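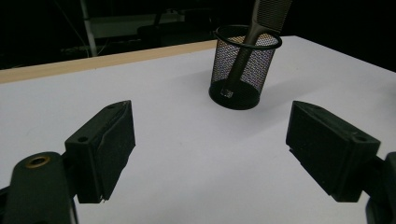
Search this journal Go Advanced

July 30, 2006
By Bonifacio Cantero

3. Study area and methods

3.1 The Kaner block

The Kaner block lies on the upper slopes of the Vanura valley and covers 500 hectares of planted pine in its second rotation. Before the first planting the ground was open grassland, grazed in summer and burned by herders toward the end of the dry season. The company records give the planting density and the dates of thinning for each stand. They do not say what grew there before, and for that we relied on talks with older residents of Bai, the nearest village downstream.

Soils are deep and red on the ridges and thin out toward the stream lines. The first rotation was planted right up to the banks. When it was felled, the company left an unplanted strip on both sides of the main stream, but the side streams were replanted as before. This gave us two kinds of stream edge within one block, under the same rainfall and the same management.

3.2 Plots

We laid out 70 plots along the stream edges, half on the open strip and half under planted trees. Plots were placed at fixed distances from the road crossings. Where a plot fell on a log landing or a firebreak it was moved upstream to the next usable spot. In each plot we recorded ground cover, litter depth, pine seedlings and any native woody plants taller than knee height. Litter was measured at the four corners and the center, and the mean was used.

All plots were visited in June. A second visit was planned for the wet season but the lower road was washed out and only the plots above the Stultus crossing could be reached. Those readings are not used here.

3.3 Stream flow

Flow was read at two weirs, one below the open strip and one on the largest of the replanted side streams. The weirs were built by the company for its own use and we had access to six years of its readings. Gaps of up to three days were filled by drawing a straight line between the readings on either side. Longer gaps were left out.

4. Results

4.1 Ground cover

Grass had come back over most of the open strip, though it was patchy where slash had been piled and burned. Under the planted trees there was little besides needles. Pine seedlings were found in both, and were thickest on the open strip close to the stand edge. A rough count over the whole strip came to roughly 3000 seedlings, most of them below waist height. If they are not pulled or cut, the strip will close over well before the present stands are felled.

Figure 3. Mean litter depth by plot type, Kaner block.

Comments (6) Share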